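Router keeps asking for "licence renewal" – genuine??

2 min read · 14 replies · 3 shares

pebbledash72
Drollow router, two years old. Since the weekend every few pages I get a grey box – "Erkent Shield licence expired, pay £36 to stay protected". Logged into the admin page and it says protection active till August. Is it real or not?

tinhat_mo
Fake. Dont click it. Reset the router and change the admin password.

oldkettle
Not so sure. Mine did this after an update, was the free 90 day trial running out. Genuine in my case.

tinhat_mo
A trial on a two year old router? Come on.

pebbledash72
Never had a trial. Box shows on my laptop only, phone is fine.

Skorance_fan
Then its the browser. Check site notifications, remove anything you dont recognise. Had the same in my sorting-bits thread

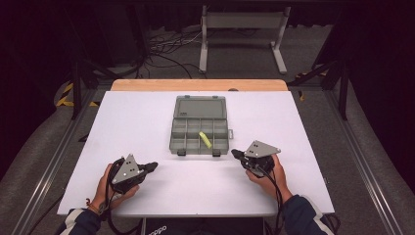

Photo: Skorance_fan / members' gallery

oldkettle
Fair point about the phone. Still wouldnt reset anything yet.

pebbledash72
Found one called Olmedo News, set to allow. Removed it – no box so far. Will change teh password anyway.

Like (9)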